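21 janvier 2022

Réveil à six heures et demie, gelée blanche sur les voitures. J'ai bu le café debout et relu les notes d'hier soir pour le dossier sur les vieux ordinateurs. Le bulletin du quartier me l'a demandé pour la fin du mois et je n'ai encore que le début, plus un titre que je n'aime pas.

La question de départ est simple : que fait-on chez nous d'un ordinateur de bureau quand on n'en veut plus ? J'ai posé la question dans l'immeuble. Les réponses se ressemblent. On le met à la cave, on se dit qu'on récupérera les photos, puis on déménage et on l'emporte dans la cave suivante. La voisine du deuxième en a un depuis si longtemps qu'elle ne sait plus quel câble va avec. Elle m'a proposé de le prendre. J'ai dit non, et je m'en veux un peu, vu le sujet de l'article.

Chez Mokoena, le revendeur de la rue de la Gare, on m'a donné le chiffre de l'an passé : 3 947 appareils repris, tous types confondus. J'ai demandé combien d'ordinateurs fixes là-dedans. Ils ne séparent pas les catégories. Les imprimantes comptent comme le reste, les grille-pain aussi. Je vais donc citer le chiffre avec cette réserve, sinon quelqu'un m'écrira.

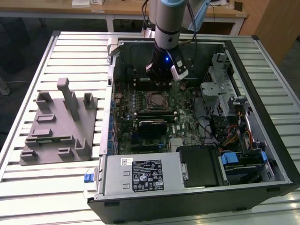

## Fin de matinée

Appel avec Aba Atinga, prévu à dix heures, commencé à onze. Elle tient l'atelier Inau depuis l'ouverture et connaît bien le prix des choses. Elle m'a confirmé ce que je pensais pour les tours : un boîtier de bureau ordinaire s'ouvre sans peine, le panneau latéral s'enlève et on atteint presque tout. C'est avec les portables récents qu'elle perd ses après-midi, entre la colle, les clips qui cassent et la mémoire soudée.

Elle revend une tour remise en état 200 euros, écran non compris. À ce prix elle ne gagne presque rien sur la machine et se rattrape sur les petites réparations. Je lui ai demandé pourquoi elle continue à en vendre. Les gens qui achètent une tour reviennent, m'a-t-elle dit, et ceux qui achètent un téléphone d'occasion ne reviennent que pour se plaindre.

J'ai noté aussi, pour l'encadré :

- vérifier la mémoire avant de parler de remplacement, 8 Go suffisent pour le courrier, les impôts et les photos ;
- un disque dur classique remplacé par un SSD change plus de choses qu'un processeur neuf ;
- effacer les données soi-même, avant le dépôt, avec un logiciel qui laisse un rapport ;
- garder le câble d'alimentation avec la machine.

Le dernier point vient d'elle. Elle y tient beaucoup. Elle a une caisse entière de câbles et il lui manque toujours le bon.

Sur le processeur, elle m'a fait reprendre ma phrase. J'avais écrit « la puce se retire facilement ». Elle préfère que j'écrive qu'on lève le levier, qu'on ouvre le cadre et qu'on tire bien droit, sans forcer. D'après elle, la plupart des cartes mères qu'elle reçoit en panne après un bricolage ont des contacts tordus à cet endroit. J'ai corrigé. Le paragraphe est plus long et moins joli, tant pis.

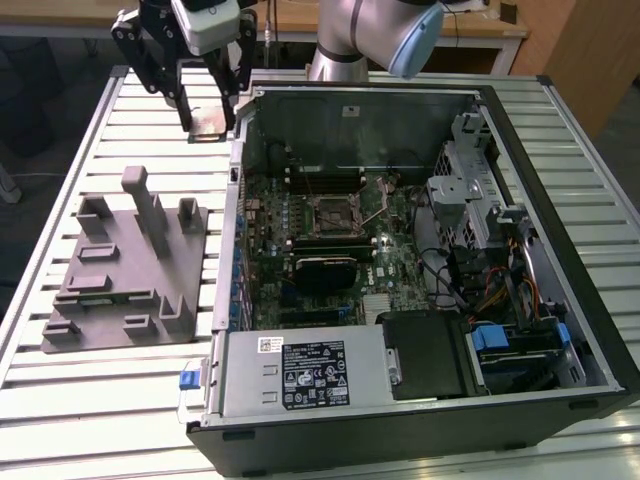

*Boîtier couché, panneau latéral retiré. Le support du processeur est vide.*

## Après-midi

Déjeuner rapide, soupe de la veille et le reste du pain. Passé à la poste pour le recommandé, file jusqu'à la porte. J'ai lu pendant ce temps le petit guide du collège Itumetti, que le professeur de technologie m'avait envoyé en décembre et que je n'avais pas ouvert. Il est bien fait. Les élèves de troisième ont écrit eux-mêmes les fiches : le bloc d'alimentation, la carte mère, les barrettes, le ventilateur. La fiche sur la poussière est la meilleure. L'élève explique qu'il a nettoyé la tour de sa grand-mère et qu'elle fait maintenant moins de bruit que le frigo.

J'aimerais reproduire cette fiche en entier. Il faut l'accord des parents et celui de la principale, j'ai écrit aux deux vers quinze heures.

Ensuite, la partie pénible, les métaux. Je voulais un paragraphe sur ce que contient une carte et je me suis perdu dans les sources. Chaque page reprend les mêmes teneurs sans dire d'où elles sortent, et deux d'entre elles confondent la tonne de cartes avec la tonne de matériel. J'ai fini par écrire seulement qu'on y trouve du cuivre, un peu d'or sur les contacts, de l'étain dans les soudures, et que la récupération demande une usine. Pour un bulletin de quartier, cela suffira.
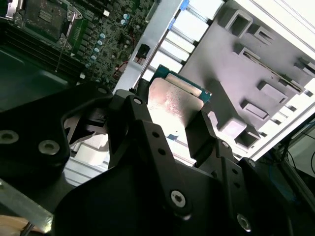 J'ai donc coupé tout le passage sur le cours de l'or, qui me plaisait pourtant, et gardé la place pour les adresses. Il y en a 2 dans la commune où l'on peut déposer une unité centrale sans rendez-vous : la déchetterie et Mokoena. Inau demande qu'on appelle avant. La déchetterie a changé ses horaires en août et l'affiche à l'entrée donne toujours les anciens. J'ai téléphoné pour être sûr, on m'a passé trois personnes, la dernière m'a lu les horaires d'été. Je rappellerai lundi.

Reste la question du logiciel. Aba utilise Flomon pour suivre ses machines, de l'arrivée à la vente. Elle y note l'état, les pièces changées, l'heure passée. Elle m'a promis un extrait de ses fiches sans les noms des clients. C'est ce qui manque à mon article : du temps de travail réel. On parle toujours du poids des déchets et très peu des heures qu'il faut pour remettre une tour en service. Si elle me donne trois ou quatre cas, je referai le milieu du texte autour de cela et je mettrai le chiffre de Mokoena plus bas.
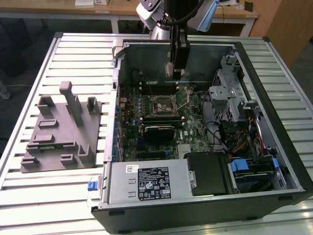
*« DELL », en blanc sur la carte mère, à droite de la carte graphique.*

## Soir

Nuit tombée avant que j'aie fini de ranger la table. J'ai compté les signes : trop long d'un bon tiers. Je couperai l'introduction, que personne ne lira de toute façon, et le rappel sur la loi, que j'ai recopié presque tel quel du dossier de l'an dernier.

Nouveau titre possible : « Avant la cave ». À laisser reposer.

Je suis descendu chercher des pommes de terre et j'ai regardé ma propre unité centrale, celle de 2009, derrière les skis. Je n'y ai pas touché. Il doit y avoir dessus les photos du mariage de mon frère et la comptabilité de l'association, que j'ai peut-être aussi sur une clé. À vérifier ce week-end si j'ai le courage de remonter un écran — le seul avec la bonne prise est chez ma sœur.

Repassé chez la voisine du deuxième avant le dîner. Je lui ai dit que je prendrais finalement sa machine dimanche pour la porter à l'atelier, avec les câbles, tous, puisqu'elle ne sait pas lequel est le bon. Elle m'a donné un pot de confiture de coings.

Demain : rappeler Aba pour les fiches, relire les notes du collège, acheter des ampoules.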